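Prado Tabletop Set: Data Card

Prado is a set of recorded tabletop manipulation episodes, published together with the Clastden planning package. The set was prepared at the Grurasness laboratory of Zascombe and is maintained by Ragnvald Bråten. This version was released on 14 June 2026 and replaces the February version in full.

Contents

The set holds 3,482 episodes covering 26 task instructions. Each episode contains color video, joint positions, gripper opening, and the instruction as plain text. The objects are kitchen items and toy food, including a strainer, a ketchup bottle, a toy banana and toy strawberries on a white table.

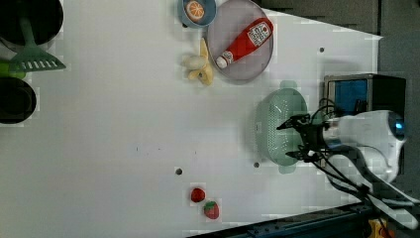

Can the episodes be used without installing Clastden?

The episodes are stored in ordinary video and table files, and any software that reads those formats can open them. Clastden is required only for replaying a recorded plan or for producing new plans from the instructions.

Data format

Joint positions are given in radians and gripper opening in meters. All times are in seconds from the start of the episode. Video and joint records are written at different rates, and the loader matches each video image to the nearest joint record. Users who need interpolated values should set the option in the loader configuration file before reading the first episode.

Perception and planning

The perception module estimates a position and outline for each object named in the instruction. The planner then proposes a grasp and checks the path of the arm against the table surface and the outlines of all other objects.
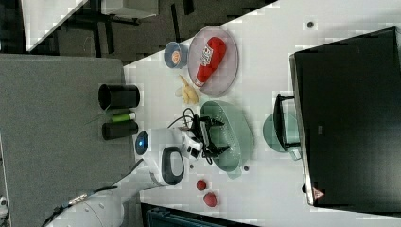

Where two outlines overlap, the planner treats them as a single obstacle until the next estimate is received. This setting is cautious and can lead to longer paths. It may be changed in the planner file, under the heading for obstacle merging.

Known limits

Outlines of clear plastic objects are less reliable than those of solid-colored objects. Roughly 2 percent of episodes have a gap in the joint record; these carry a flag and are skipped by default.

Comments

mkessel: The loader stops on flagged episodes even with skipping turned on. Is there a setting I missed?

R. Bråten: Please check that the configuration file is the one supplied with this version. The February file uses an older name for that option.

mkessel: Replaced the file and it runs now, thank you.

tova_l: Would it be possible to offer the joint tables as a separate download? The video is more than I need.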